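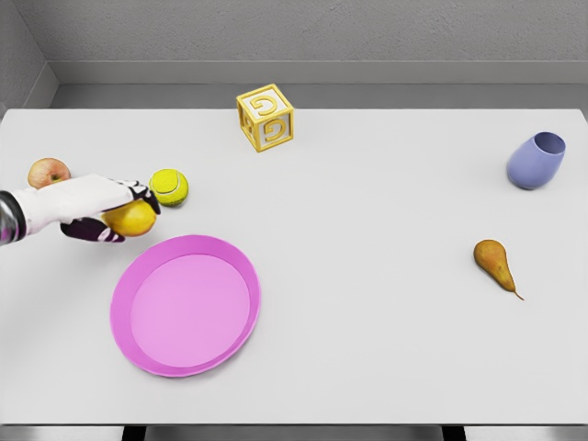
Hulis Developers' Forum > Perception and Planning > Simulation

Subject: Grasp target switches to neighbouring object during lift

r_zapata
Colleagues are asked for their views on the following. In the tabletop scene, the instruction is to place the lemon on the pink plate. The tennis ball stands very close to the lemon. Over 52 runs with the Hulis planner at default settings, the target label moved from the lemon to the ball in 26. In each such run the change came after the fingers had closed, and the planner then discarded a sound grasp and began again. The apple, which the hand partly covers, has not been affected.
Renata Zapata

bustos_maint
Thank you for the report. The segmentation node in Bustos merges regions of similar colour when their boundary is hidden by the hand. Yellow and yellow-green fall within the default tolerance. Please reduce merge_tolerance from 5 to 4 and repeat the runs.

nullutum
I do not agree that this is a colour matter. The planner should not be consulting the segmentation for object identity once contact has been confirmed. Lowering the tolerance will move the fault to some other pair of objects. The identity ought to be fixed at closure and released only when the hand opens.

bustos_maint
That proposal was considered in March and declined. If the fruit slips from the fingers, a fixed identity leaves the planner carrying nothing to the plate and recording a success.

nullutum
The finger joint positions will show a slip. There is no need for the camera to do so.

stultomico
With respect to both members, joint positions are a poor guide when thumb and fingers pinch a rounded object. We have seen a closed hand report a firm hold on the edge of a lemon. Our own branch keeps the identity fixed but checks the depth image for an object below the palm. It is slower.

r_zapata
I have repeated the runs with the tolerance at 4. The label changed in 5 of 52. This is an improvement, but the cause remains. Would stultomico be willing to share the depth check?

stultomico
It will be submitted for review once the tests have been tidied. Please note that it assumes a single hand.

nullutum
I shall review it. My objection to the tolerance change stands, and I ask that it should not be made the default.

bustos_maint
Noted. The default will stay at 5 until the review is complete.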